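Marks on a white tabletop, and is a tray the answer?
Memimero Community Help > Home > Tables and desks
Posted Monday, October 6, 2025

whitetable_regrets

Okay, so I bought a big matte white table in February for the back room, which is where everything in our house gets sorted. Groceries we haven't put away, mail, stuff from the bathroom cabinet, whatever came out of my bag. I love the table! I do not love what it looks like after a few months of that.

It's got little dark specks that I can't always tell are dirt or dings, and then a patch of gray smudges on the part where I set most things down. Dish soap and a damp cloth lift some of it. The rest just gets fainter and wider. I'm nervous about going at it with anything rough because my last desk ended up with a shiny spot in the matte finish, and I had to look at that shiny spot for two years.

Second part. I've started putting a blue plastic tray in the middle of the table, and the rule (my rule, I'm the only one who follows it) is that small boxes and cans go in the tray and not on the bare surface. Toothpaste-size cartons, spray cans, that kind of thing. It helps some. But stuff still gets put down next to it and I still get smudges.
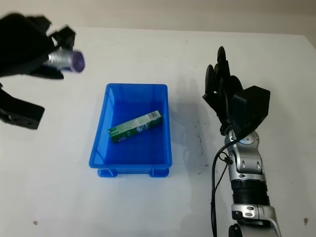 So I guess I'm asking two things. What takes gray smudges off a matte white top without making it shiny? And does anybody use a tray like this long term, or should I give up and cover the whole table? I looked at a clear mat from Veltel and it was 70 dollars, and I'm not sure I want to spend that to hide a table I bought because I liked the top.

I don't have the care sheet anymore, sorry. It's a laminate of some kind, I think.

brekari_fan_ohio

Oh I have been through this exact thing with a Brekari desk, also matte white, also a magnet for gray marks.

First, the smudges. If they're gray and they spread when you wipe, I'd bet on metal marks. The bottoms of cans and tins do it, keys do it, my old laptop did it constantly. Soap doesn't do much because it isn't grease. What worked for me was baking soda mixed with water until it was like thin yogurt, on a soft cloth, hardly pressing at all – let it sit a couple of minutes, wipe in one direction, rinse with a clean damp cloth, dry it right away. Try it on a back corner first! Baking soda is still a tiny bit gritty and if you scrub in circles you'll get your shiny spot again. I did three light rounds on different days and quit while I was ahead. You can still find the marks if you get the light behind you, but I've stopped checking.

Please skip the white melamine sponges. Everybody recommends them and they're basically very fine sandpaper. That may be what happened to your last desk.

For the specks, run a fingernail over them. If you feel a bump, it's something stuck on, and rubbing alcohol on a cotton swab might get it (corner test again). If you feel a dip, it's a chip and you can stop cleaning it. A furniture touch-up pen in white will make it less obvious, but the whites never quite match. Mine is a touch too creamy and it bugs me.

On the tray, yes, keep it. I've used one on my desk for ages. Two tips. Flip it over and feel the underside, especially if it stands on little feet, since grit gets under there and then you drag it across the table. I stuck felt dots under mine and I pick it up to move it. The other thing is that mine worked a lot better once I moved it to the side where I come in. In the middle I'd never reach that far with my hands full, I'd drop things on the first bit of table I got to.

I had a full mat for a while and hated it. Crumbs got underneath and I had to lift everything to clean.

nogueira_ave

get a bigger tray lol

Seriously though, we have 2 of them, one for bathroom stuff and one for mail, and the table stays pretty clean. Dollar store. I just use glass cleaner on the top and it's fine, but mine is glossy so maybe don't go by me.

tabletop_tess

Agree on no melamine sponges. I'd go slower on the alcohol than the person up there though. On my table it left a dull ring around the spot I was cleaning, and I only used a dab. Try warm water and a plastic scraper first, the kind for pans, held nearly flat.

If you do end up wanting a cover, a cotton runner down the middle is cheaper than the clear mat and you can throw it in the wash. Mine was 20 dollars.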